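From: Maëlys Poulain
To: Rozīte members list
Date: January 2025
Subject: Re: [rozite] carry bags at the co-op, yes or no?

Sigita Sakalauskas wrote:
> Hi all, before the next order goes in can people say whether they
> want us to keep stocking the thin bags for bulk goods? We went
> through 2,293 of them last year, which seems mad for a shop our
> size. Pascual reckons we should drop them and sell the cotton
> ones from Trukent instead. I'm in two minds. Also does anyone
> know what happened to the big funnel??
> Sigita

Hi Sigita and everyone,

The funnel is at my place, sorry! I borrowed it for the tomatoes in August and it's been on top of the fridge ever since. I'll bring it in when I do my next roster.

On the bags. I've gone back and forth on this for years and I've landed somewhere in the middle, so bear with me. I'd be happy to see them gone from the dry goods side. Rice, lentils, rolled oats, all that can go in a jar or an old bread bag and most of us do it already. Where I get stuck is the wet stuff. Olives, tofu, the feta in brine. I tried taking the feta home in a cotton bag inside a bowl (don't ask) and the back seat of the car still smells like it on a warm arvo, windows down and all.

The other thing is that we've all got a cupboard full of bags at home anyway. Mine were in one of those sausage-shaped holders on the back of the laundry door until it got so fat the door wouldn't shut. My mum always folded hers into little triangles, the way you'd fold a samosa, and when I was a kid I thought it was the most boring job on earth. Now I do it in front of the cricket. You flatten the bag, fold it lengthways until you've got a long strip, then start turning up the corner from the closed end and tuck the handles in last. If you can't be bothered with triangles, just roll it up.

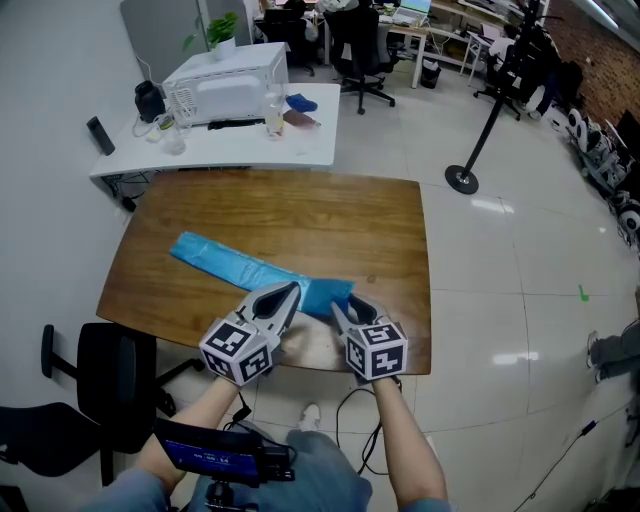 Blue plastic bag, rolled up

Anyway, once they're folded they take up next to no room and you can chuck three or four in your handbag and forget about them. I reckon if we put a basket by the scales with folded ones in it, people would take from that first and drop their spares in as they came through the door. Clean ones only please, I don't want to be fishing out anybody's onion skins.

Pascual, about the cotton bags, I like them and I've got six, but have you seen what they want for them now? Kohei and I did the sums at the last stocktake. The smallest carton is 800, and we've still got 41 of the old ones in the storeroom with the misprinted logo. I'd sell those off cheap before we order any more. Plerkumico used to do a smaller carton, might be worth a ring? I've lost their number but it'd be in the blue folder.

What I'd suggest, for what it's worth, is we don't reorder the thin ones for now and see how long the ones on the shelf last. Keep them over by the fridge, not at the front where everyone grabs one out of habit. I do it myself, I'll be standing there with two jars under my arm and still pull one off the roll. If it all goes pear-shaped we can get more within the week.

Couple of other things while I'm here:

The scales are reading a bit heavy again. Kohei had a look and thinks it's the left foot. Until it's sorted, press tare twice.

Laimutė Uibo asked me to pass on that she has heaps of zucchinis and would love someone to take them off her hands. She'll leave them in a box on the front verandah, bring your own bag, ha.

And whoever left the Markatik tin in the sink, it's washed and on the shelf above the kettle. Good tin, come and get it or it's mine.

Cheers,
Maëlys

_______________________________________________
rozite mailing list
To unsubscribe, send a blank message with "unsubscribe" in the subject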